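Clastidton workshop members build hand-held gripper

4 January 2025 | Print | E-mail this story

Members of the Rudirum shared workshop in Clastidton are building a hand-held gripper to record how people pick up and sort small household items. The recordings will be used to program a robot arm the group plans to finish by September.

The gripper has two jaw fingers with textured pads at the tips. Haris Kovačević, who designed the linkage, said the pads had taken more work than anything else – plain plastic let markers and tubes slide out.

Current trials use a cardboard box and a pile of odds and ends on a low table.

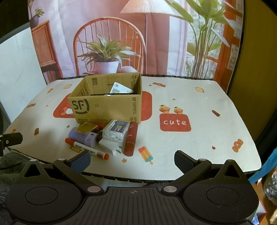
Noel Manalastas keeps the log, which now holds 1507 recorded grasps. A session can run up to 60 minutes before the operator's wrist gets tired, he said.

The group has four builders and meets in the evening. New members are welcome.

Shares: 115 | Comments: 4

We use cookies to improve this site. Accept | Settings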